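Second life for school bags: what a repair bench has to measure

Somstead's bag repair scheme handled 767 school rucksacks between July and the start of the autumn term. Most arrived with one of two faults: a strap pulled away at the lower anchor, or a main zip with a worn slider. Both are cheap to put right. The difficulty lies in deciding which bags will last another school year once the visible fault has been dealt with.

Polyester pack cloth is usually coated on the inner face with polyurethane. The coating breaks down through hydrolysis, a slow reaction with moisture that leaves it tacky and later flaky. A bag stored damp in a cupboard can fail this way with little wear on the outside. Inspectors at Somstead turn each bag inside out and press a strip of tape along the base seam. If coating lifts with the tape, the bag goes to the parts bin. 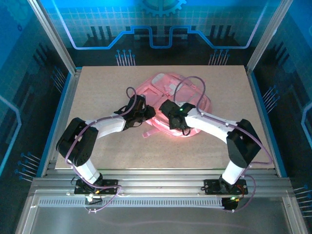 Strap anchors are assessed by load. The scheme hangs a 5 kg weight from each strap and looks for movement in the stitching. Where the thread has given way but the cloth is sound, a box stitch in bonded nylon is enough. Where the cloth has torn, a webbing patch is sewn behind the panel to spread the load over a wider area.

Zips take longer. A slider can be swapped in a few minutes, but a damaged coil means unpicking the binding tape. Of the bags received, 128 needed a full zip replacement, and the cost of labour was close to the price of a new budget rucksack.

A sister workshop in Dultemitz has started buying Prelenura, a coil zip sold by the metre in 1225 m reels, which lowers the material cost but does nothing for the unpicking. Its next trial will test bags with the binding left off the inner seam, so that a zip can be removed from one side.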